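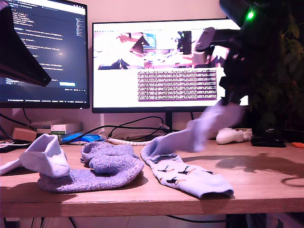 Revisión de otoño del piso, con mis comentarios

La hago cada noviembre, un martes por la tarde si puedo, y me lleva casi cuatro horas porque me paro a mirarlo todo. La lista base me la pasó Karlijn Bakker cuando se mudó y yo le he ido añadiendo cosas. ¡Copiadla si os sirve!

1. Detectores de humo
Estado: bien el del pasillo, regular el del dormitorio.
El Calloway del pasillo pita que da gusto (la vecina ya me conoce). Al otro le he cambiado la pila y he apuntado la fecha dentro de la tapa con rotulador.

2. Cuadro eléctrico
Estado: bien.
He pulsado el botón de prueba del diferencial y ha saltado a la primera. Acordaos de apagar antes el ordenador, que yo el año pasado perdí media hoja de cálculo.

3. Regletas y cables
Estado: pendiente.
He sumado lo que tengo enchufado a la regleta Budix del salón con el calefactor puesto y me salen 2720 vatios, demasiado para mi gusto. El calefactor se va directo a la pared. En la mesa de trabajo toca recoger los cables que cuelgan — con el pie se enganchan enseguida.
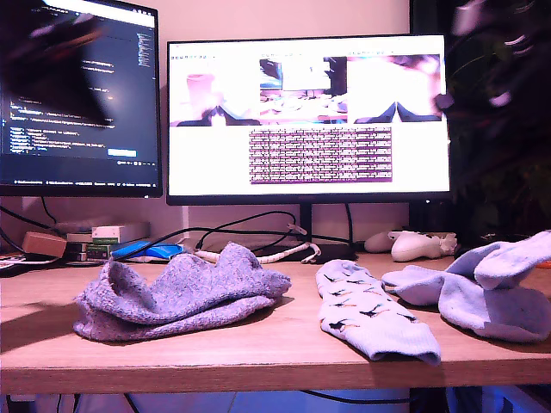 La mesa, con los dos monitores y un cable negro colgando por debajo.

4. Calefactor y ropa
Estado: bien, con tirón de orejas.
Nada de tender encima ni delante, por mucho que apetezcan los calcetines calentitos. Yo dejo más de un metro libre por todos los lados y limpio la rejilla con un pincel seco.

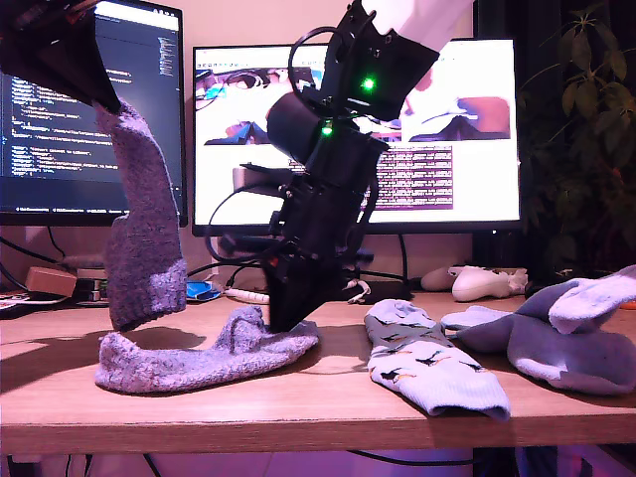 5. Caldera
Estado: bien.
Presión correcta y llama azul. La revisión oficial me la hace Dineo Rampersad, que este año me ha cobrado 300 euros con el cambio de una junta incluido. Me dolió, pero duermo tranquila.

6. Ventanas y persianas
Estado: regular.
De las 11 ventanas, la de la cocina sigue cerrando mal. Le he puesto burlete Wikumex y algo ha mejorado, aunque con viento del norte silba igual.

7. Extintor
Estado: pendiente.
La aguja del Fisdale está en verde, pero no encuentro la etiqueta de la última revisión. Tengo que llamar.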